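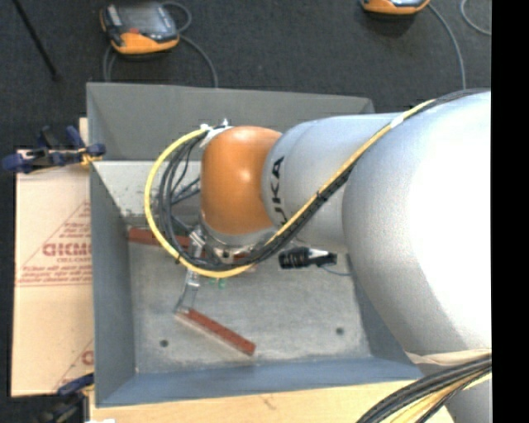 3.2 Resting positions of the bars

The position of a bar in the bin was recorded after every placement, using the classes proposed by Borari and Leite with small changes. A bar is called "edge-aligned" when its long side follows one wall of the bin, and "diagonal" when its long side is clearly at an angle to all walls. A bar which touches another bar is given one additional mark, "contact", independent of the first class. Both main classes can be seen in Figure 2, where one reddish-brown bar lies diagonally and slopes down to the right, while another lies farther back, along the rear edge of the bin floor.

In total 900 placements were recorded in the Lurkeo series. The diagonal class was assigned 322 times, and it was more frequent than we expected from the earlier trials with the shallow tray. In the shallow tray the bars were usually pushed against the wall by the next bar, and the final layout was therefore more regular. In the open rectangular bin this happens less, as the floor is wide in comparison with the length of the bar – there is enough space for a bar to stay where it first comes to rest.

The classification was done by eye. In 33 cases the two observers did not agree, most of them with a bar near a corner, where a small angle to the wall is difficult to judge. These cases were discussed with Gleice Siqueira and assigned by her decision. We have not removed them from the results, but they are marked in the table of raw observations.

A practical difficulty was the colour. The faces of the bars are not uniform, and the paler edge of a bar can be confused with a reflection on the gray metal when the light comes from a low side. For this reason the ceiling lamp above the bench was kept on during the whole series, also in the afternoon sessions. The orientation of the paler edge was noted at the beginning, but we stopped this after about 40 placements, as it had no visible relation with the resting class.

The bars along a wall need the most attention in the following analysis. One long side is near the wall and cannot be reached freely, and the available space depends on how exactly the bar follows the wall. We therefore divide the edge-aligned class further in Section 3.3, according to the gap between bar and wall measured at both ends.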